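Buying a Smaller Apartment in Provdale

When my wife and I decided to sell our house, the agent showed us a two-bedroom apartment in the Collet building, on the north side of Provdale. It has 838 square feet. Our house had more than double. I was sure that we would regret it, but we signed in June, and I want to share what we learned.

The Collet was finished by Hukonier, a builder who did also the row houses on Cernia Street. The kitchens are small but the storage is good, and every unit receives one parking place. The monthly fee is 400 dollars and covers water, heating and the elevator. Ask always what the fee covers. In another building we visited, the heating was separate, and the seller mentioned it only at the end.
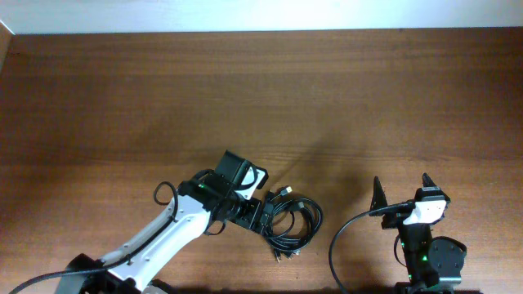 Reddish-brown wood against a white wall.

Edivaldo Bragança, our agent, gave us one advice that I repeat to everybody: visit the apartment at 6 in the evening, when the neighbors are at home and the street is full of cars. We did it twice. The second time we heard a piano from upstairs, and my wife liked it.

He also told us to measure our furniture before making the offer. The big sofa had to go to my brother. The dining table could stay, if we put it along the wall.
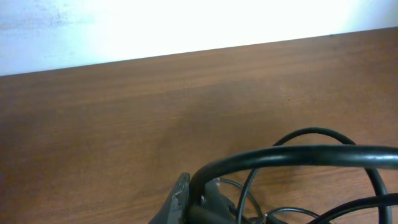 Before You Sign

Read the minutes of the owners' meetings. We found there a discussion about the roof, and we asked the seller to pay our part of the repair. He accepted after a few days. The bank needed 30 days for the loan, so do not give notice to your movers too early.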